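Setting Up Your Trail Camera for Lake Monster Season

Okay, you've got your Prander out of the box and you're itching to catch the Brukbridge Serpent on it. I was too! I've been doing this with Mohit Rajput for years and we have exactly one blurry hump to show for it, but what a hump. November 2023, and I still have it on the fridge.

1. Pop open the battery door and put in fresh batteries. Lithium, please (the cheap ones quit on me the first cold night, every time).

2. Slide in the memory card, label side toward you, until it clicks. It holds about 2,000 photos, and on a windy night you'll fill a good chunk of that with cattails.

Note: Format the card in the camera, using the FORMAT option in the menu. I did mine on the laptop once and lost a whole weekend in July.

3. Set the date and clock. Do this even if you're feeling lazy! Halima Odukoya keeps our sightings log and she will send your picture right back if the stamp is wrong.

4. Turn the sensitivity to LOW. On HIGH you'll get ducks, ducks and more ducks.

5. Strap the camera to a solid tree at chest height, pointing north if the shore lets you, and pull the strap tight.

Caution: Don't strap it to a dock post. The water comes up fast in spring and the case is splash-proof only.

6. Flip the switch to TEST and walk along the waterline. The red light should blink when you cross in front. If it doesn't, tilt the camera down a hair and walk it again.

7. Switch to ON, close the cover, and go home. I know it's hard.

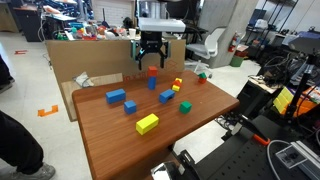

8. Come back after two nights and swap the card. Bring a spare so the camera never sits there without one, and wear boots!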